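Arevmont Arm Challenge

The Arevmont Arm Challenge is a student robotics project in which teams build a small desktop arm, largely from 3D-printed parts, and train it to pick up and move small objects. It began in December with 11 teams, of which 7 were still taking part by the spring. The organisers describe it as a competition, although no ranking has been published.

Each team must record 5 practice tasks before it can enter the final round. Most of the work is done on ordinary desks and tables, with printed parts or scraps serving as targets.

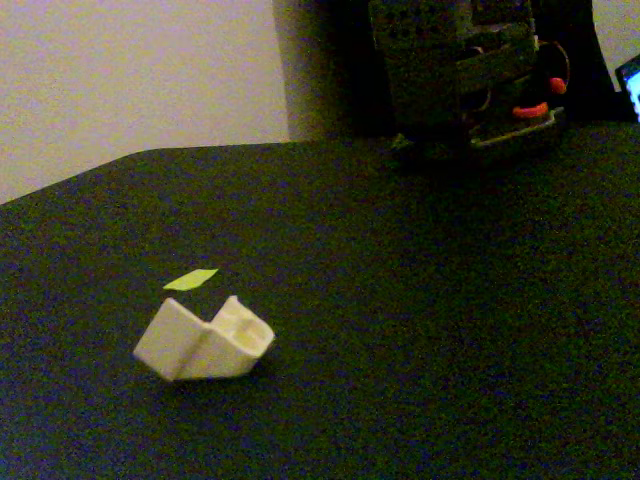
Entries are judged on the share of attempts completed, as reported by the teams themselves. The rules do not say who checks these reports, or whether a failed attempt may be left out. One team, Trodus, claimed around 300 good pick-ups but gave no figure for the number tried. The Nieminen team used a different object from everyone else, which makes its results hard to compare.

The project's claim that students learn to "teach" a machine has also been questioned, as much of the software is supplied ready-made. 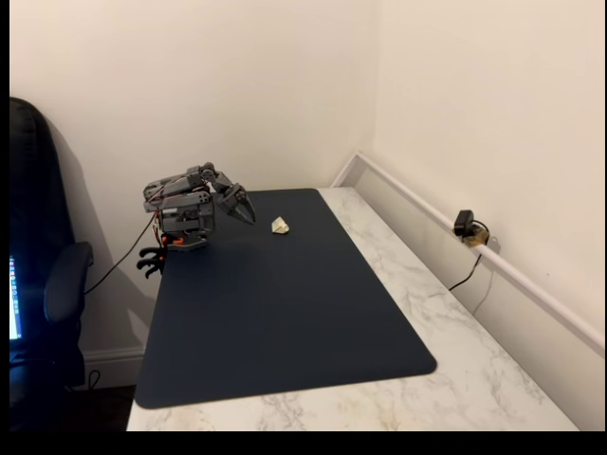

Sekska replied on the project's talk page that the supplied software only reads the motors, and that pupils still have to plan and repeat every task themselves. No source was given for this. The rules were last changed on 03/07/2020, and the section on scoring was left as it was.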